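Setting Up a Simulated Bathroom for a Two-Arm Robot

Feb 6, 2024

Lemlem Ayele and I share a bench at the Arnano workshop. We are building a two-arm mobile robot there, and before we let it near real plumbing we wanted it to work in simulation. This page covers the room setup and the first arm checks. You need a desktop with a decent graphics card, the robot model from your own build, and an evening or two.

Step 1. Pick a small room

We started with a kitchen and gave up on it. The arms had so much space that bad motions never hit anything. A narrow bathroom finds problems faster. Ours has a pedestal sink, a toilet at the far end, pictures on the walls and a glass-paned door.

Load the room first with no robot in it. Check that the floor sits at zero height and that the sink has a collision shape of its own. Our sink came in as one solid box, and the gripper stopped in midair above the bowl. We split it into 4 pieces by hand.

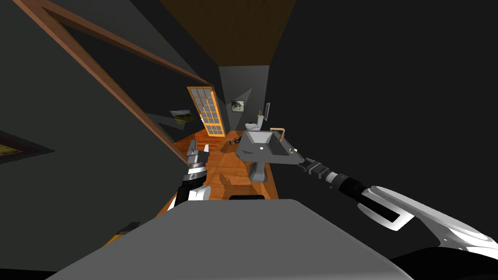
Save the room as its own file before you add anything else. We call ours Flivska, and every test loads from it.

Step 2. Place the robot and set the views

Put the base on the floor facing down the length of the room. Turn on gravity and let it settle before you send any commands. If the base slides, raise the floor friction a little at a time.

Set up one view from the body and one from a wrist. The body view is good for planning a reach. The wrist view is better for finger position, but it's easy to lose track of which way is up - draw the axes on screen until you get used to it.
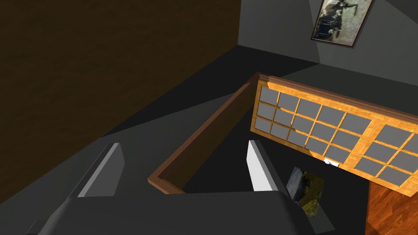 Check the finger travel next. Open and close each gripper three times and watch the joint readout. Both fingers should reach their limits together. If one lags, look for a wrong sign in the model file. Ours had that on the left gripper, and Alfredo Macaraeg found it after we had spent most of a night on the motor settings.

Step 3. Reach for the sink rim

Use the right arm and keep the left one parked. Move in short segments and stop just before contact, then close the last bit at low speed. Set a force limit so the arm quits when it meets the rim. Log every run. Our first batch was 2,376 log lines, and the bad ones were easy to spot by their force values.
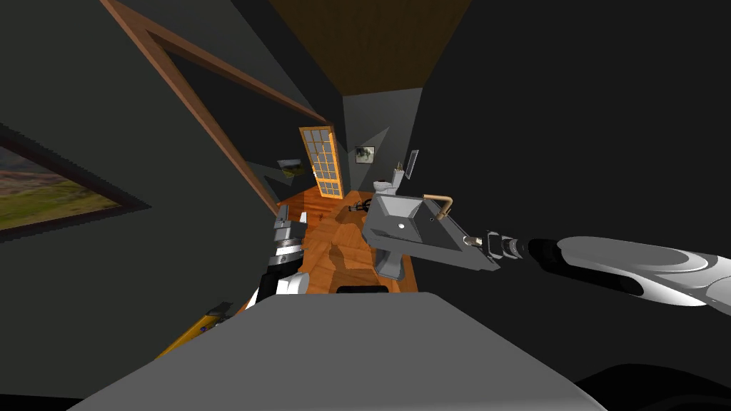
Step 4. Change the lighting and run it again

Move the light, keep the seed the same, and repeat the reach from Step 3. Compare the two logs side by side. Any difference in joint angles means that the vision part is feeding into the motion, so fix that before you try the left arm.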